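Chapter 4

Floors, Walls and the Noise in Between

Before you start: you will need the room sketch you made at the end of Chapter 3, a tape measure, and something that makes a short, sharp noise. I use two blocks of scrap pine. A student of mine used a paperback dropped flat on the floor, and it worked just as well.

My first apartment in Grasholm had a living room that I loved with the lights on and hated with my ears. It had tall windows, bare plaster, a hard floor from wall to wall and a ceiling I couldn't touch from a stepladder. I moved in with a mattress, a lamp and a radio, and the radio sounded like it was playing at the bottom of a swimming pool. I turned it up. It got worse! I turned it down and couldn't follow the news. It took me an embarrassingly long time (a whole winter, if you want to know) to figure out that the radio was fine and the room was the trouble.

So this chapter is about rooms. In the last three we followed sound from the thing that makes it, through the air, to the ear that picks it up, and I kept telling you to pretend there was nothing in the way. Time to stop pretending. Most of the sound you hear indoors has already hit something before it gets to you, and every surface it hits changes it a little.

Try this now. Stand in the middle of your kitchen and clap once. Then go stand in a closet full of coats, pull the door shut and clap again. The kitchen clap has a tail on it, a kind of bright smear that hangs around after your hands have stopped. The closet clap is just a clap. Your hands did the same job both times, but the coats soaked up the sound and the kitchen tile threw it back.

That tail is called reverberation, and the time it takes to fade by a certain amount is called the reverberation time. We'll pin down "a certain amount" in Section 4.2, and I promise the math is friendlier than it looks. For now, think of it as how long a room keeps talking after you've stopped.

Hard, smooth surfaces keep a room talking. Soft, thick, fuzzy ones hush it. Most things fall somewhere in between, and a lot of them play favorites: a thin rug will eat up the hiss of an "s" and hardly touch the thump of a bass drum. A wood floor laid over an air gap can do the reverse, giving a little under low notes and bouncing the high ones right back at you. This is why I get grumpy when someone asks me whether a material is "good for sound." Good for which sound? A violin or a truck?

The room I'll keep coming back to is the old assembly hall on Clilolwood Road. It seats 120 people on folding chairs, it has a wood floor, and it was built for dances. Then people started using it for lectures, and the folks in the back rows complained that every sentence ran into the next one. I spent a good part of one March in there with my pine blocks, clapping and scribbling, first with the chairs stacked away and later with people sitting in them. We'll use my notes in Section 4.3, coffee stains and all.

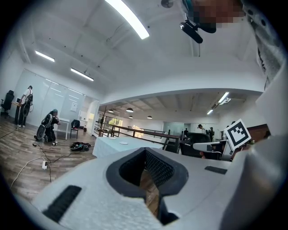 Department of Building Science, Room Acoustics Teaching Group

One thing I got wrong in the hall is worth owning up to early. I took my first set of readings standing in one spot, near the stage, and figured a room was a room. Then I moved 30 feet back and my numbers changed enough that I went looking for a mistake in my arithmetic. There wasn't one. Where you stand matters, and so does where the noise starts, so write both down every time. Put them on your sketch with an X and a date.

By the end of the chapter you should be able to:

Guess from a clap whether a room is lively or dull
Find the total absorption of a simple room from a table of materials
Work out how that total changes when you add carpet, curtains or people
Explain why a full hall sounds different from an empty one

Get your sketch out and label every surface with what it's made of. Don't skip the ceiling (everybody skips the ceiling). If you aren't sure what something is, knock on it and write down what you hear. Then turn to Section 4.1, where we'll start with the floor.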